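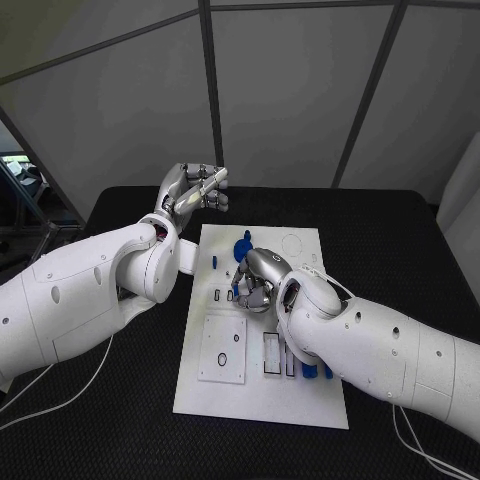
Fig. 4. Layout sheet on the black table, small blue piece in hand near the centre.

3.2 Parts and board. Layout follows the Clatum sheet, outlines in thin black so each part has a home. Square plate kept separate from the sheet print, raised edge, two holes of differnt size.

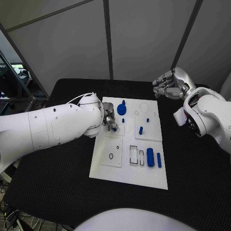 Fig. 5. Toothed blue knob on its post; circular and hexagonal outlines nearby.

Pegs cut at Grernholm, 25 per batch. Short ones tip easily, see Table 2. Ring outline was redrawn in February, old one too tight.
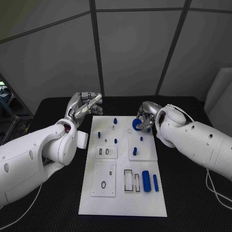
Fig. 6. Blue ring held upright, pegs standing on the board.

Ring goes flat in its circle, scored seperately from the pegs.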